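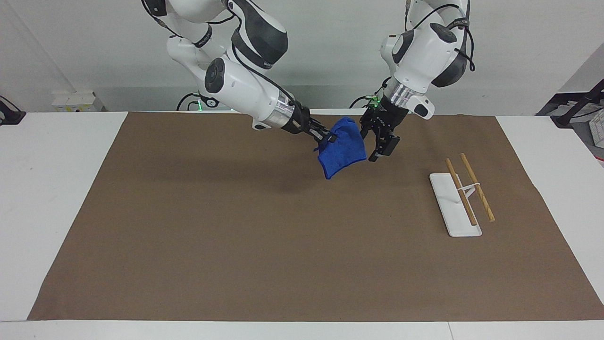

Figure 1. Crumpled blue cloth held clear of the brown paper, with its lower corner hanging toward the table. The white tray and two thin wooden sticks are at the right.

3. Materials and Table Layout

3.1 Table and covering

All of the sessions used one white table with a large sheet of brown paper laid over it. The sheet covers most of the top but does not reach the edges, and a white margin is left at the left, the right, and the near side (Figure 1). We kept this margin on purpose. In an early version of the layout the paper ran over the near edge and was folded under, and the fold pulled the sheet each time someone leaned on it.

The paper was Tistell wrapping paper, bought on a roll and cut to length. We compared it with the bare table and with a gray felt pad. Small blue cloths were easy to pick out on all three, but the bare top was glossy enough under the ceiling lights to wash out the lower edge of a pale cloth. The felt had the opposite problem, in that it gripped the cloth. A corner dropped on felt tended to stay where it landed, while a corner dropped on paper slid a little before it settled. A kitchen counter or a laundry table is closer to the second case, and we chose the paper for that reason.

Paper does not stay perfectly flat. Slight wrinkles and some lighter creases can be seen toward the lower right corner of the sheet in Figure 1. We did not replace a sheet for wrinkles of this kind. A sheet was replaced when it was torn, when it had taken up water, or when a crease stood high enough to lift the edge of a flat cloth. Seven sheets were used over the whole study. The sheet number was written in the session log, and no effect of sheet on the final fold was found (Section 5.4).

3.2 Cloths

The main set was made up of cleaning cloths sold under the Wosta name, in four colors: blue, yellow, white, and green. They are square, soft, and light, with an overlocked edge. Each cloth was washed once before use, without softener, and dried flat. New cloths carry a sharp fold from the packaging, and in pilot work this fold decided where the cloth bent next, whatever was done to it. One wash removed most of the effect.

Almost 200 cloths were bought so that no single cloth had to be used until it was worn. After that point they were retired by condition. A cloth was taken out of the set if the edge stitching had come loose, if it had pilled so heavily that two layers clung together, or if it no longer lay square when smoothed by hand. Retired cloths were kept in a separate bag and later used for the wear comparison in Section 6.

We also had a smaller set of cotton dish towels from a household store in Fomness. These are heavier and hold a crease much better. They are treated separately in the results, and none of the figures given for the main set include them.

3.3 Starting states

Cloths began each trial in one of four states, which we call flat, folded, draped, and crumpled. Flat and folded need no comment. A draped cloth lay over the edge of another object, usually the tray. A crumpled cloth had been gathered into a loose ball and dropped on the paper from the height of a hand.

Crumpled was the hardest state to set up the same way twice. Sorcha Lennox tried several methods, among them pushing the cloth into a cup and tipping it out, but cloths that had been in the cup kept a rounded shape that we had never seen in a real pile of laundry. Dropping the cloth gave more variety and looked more natural. We accepted the variety and recorded the result instead of trying to control it. For every crumpled start, the log gives the number of corners that could be seen from above and says whether any corner was pointing up.

3.4 Lifted cloth

A good part of our coding concerns the cloth while it is off the table. A crumpled cloth that is picked up at one place opens partly under its own weight, and the way it hangs says a lot about what has to be done next. In Figure 1 the cloth hangs in loose folds and one lower corner dangles free over the paper. We coded an arrangement like this as "gathered, one low corner." The other codes for lifted cloth are "open" (the cloth hangs as a single layer), "gathered, no corner" (the low point is a fold), and "doubled" (the cloth hangs over the point of support in two layers).

The line between "gathered, one low corner" and "gathered, no corner" gave the most trouble. A tight fold at the bottom of a soft cloth can look very much like a corner. Where the stitched edge could be followed to the low point on both sides, we called it a corner. Where it could be followed on only one side, the item was marked as unclear and left out of the corner analysis. The shadow below the cloth was sometimes of help in judging how close the low point was to the table — it darkens and sharpens as the cloth comes down — but it was never used alone to assign a code.

3.5 Other objects on the table

The table was not cleared completely between trials. Household surfaces seldom are, and we wanted the space for the cloth to be limited on at least one side. In the layout shown in Figure 1, the objects on the right of the paper are a flat white rectangular tray, set at a diagonal, and two thin sticks of light tan wood resting on and beside it. Other layouts used a bowl, a folded towel, or a stack of coasters.

Objects were coded as touched if any part of the cloth lay on them at the end of the trial. The sticks turned out to be the more sensitive marker, as even a light cloth dragged over them would roll one out of place. The tray hardly moved at all.

3.6 Coding

In total, 1,397 trials were coded. Lennox coded all of them, and Kumiko Imai coded a subset chosen at random within each starting state. Neither coder knew the cloth's wash history. Disagreements were settled by going through the item together, and the first codes were kept on file so that agreement could be worked out from them. Agreement was high for flat and folded cloths, lower for draped cloths, and lowest for lifted ones. The figures for each code are given in Table 2.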